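3.2 食器の色と一人分の量の見積もり

食卓で一人分の量をどう見積もるかは、器の直径だけでなく、縁の幅や料理との明度差にも左右される。本節では、Setel地区の世帯を対象とした質問紙調査のうち、平皿の使用に関する項目を報告する。配布数は1000、有効回答は328であった。回答者には、ふだん主菜に使う皿の色、縁の形、購入の時期、および白飯を盛るときの目安をたずねた。

色については、白または生成りが最も多く、青系がこれに続いた。青系の皿を使う世帯では、白飯の量を「皿の余白で決める」とする回答が目立ち、白い皿の世帯では「しゃもじの回数で決める」が多かった。明度差が大きいと盛りつけの輪郭が読みとりやすく、余白が量の手がかりになるものと考えられる。青系の平皿と金属製のスプーン、フォークの組み合わせを図3に示す。

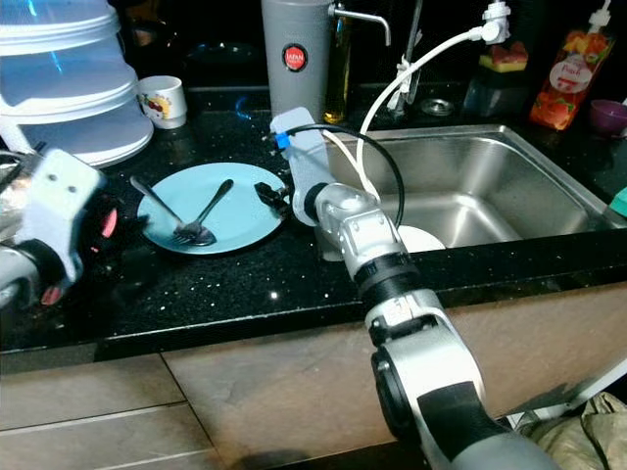

図3 水色の丸皿に置いたスプーンとフォーク

カトラリーの種類も見積もりに関係する。スプーンを主に使う世帯では、汁気のある料理を平皿の中央に寄せて盛る傾向があり、縁まで広げる盛り方は少なかった。箸を主に使う世帯では、主菜と副菜を一枚に分けて置く例が多い。両者の差は年齢層をそろえても残ったが、世帯人数が4人を超えると小さくなった。大皿から取り分ける習慣の影響が考えられるものの、今回の質問項目では取り分けの有無を区別していない。

縁の形についての回答にはばらつきがあった。縁がゆるく立ち上がる皿では、どこまでを盛りつけの面とみなすかが人によって異なる。予備調査では、同じ皿について内側の平らな部分だけを面とした者と、縁の中ほどまでを含めた者がおり、申告された直径の差はおよそ9センチに及んだ。このため本調査では、平らな部分の差し渡しと外径を別々に記入する書式に改めた。
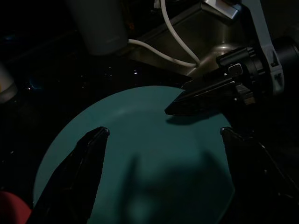 Nives Belliniからは、内側の境目を基準にすると、境目のはっきりしない皿を使う世帯の回答が欠測に偏るのではないか、との指摘を受けた。外径のみで集計し、平らな部分の値は補助的に扱うほうがよいという意見である。この指摘をふまえ、表5では外径による区分を用い、平らな部分の値は付表に回した。区分を変えても、色と見積もり方の関係の向きは変わらなかった。

なお、皿の色は自己申告によるもので、青と緑の中間にあたる色は回答者によって呼び方が分かれる。集計ではこれらを青系に含めた。6月に行った再調査では色見本を同封したが、回収数が少なく、本節の分析には加えていない。

連絡先：Adi Harahap(Haruna生活文化研究室) © Haruna生活文化研究室 ページの先頭へ戻る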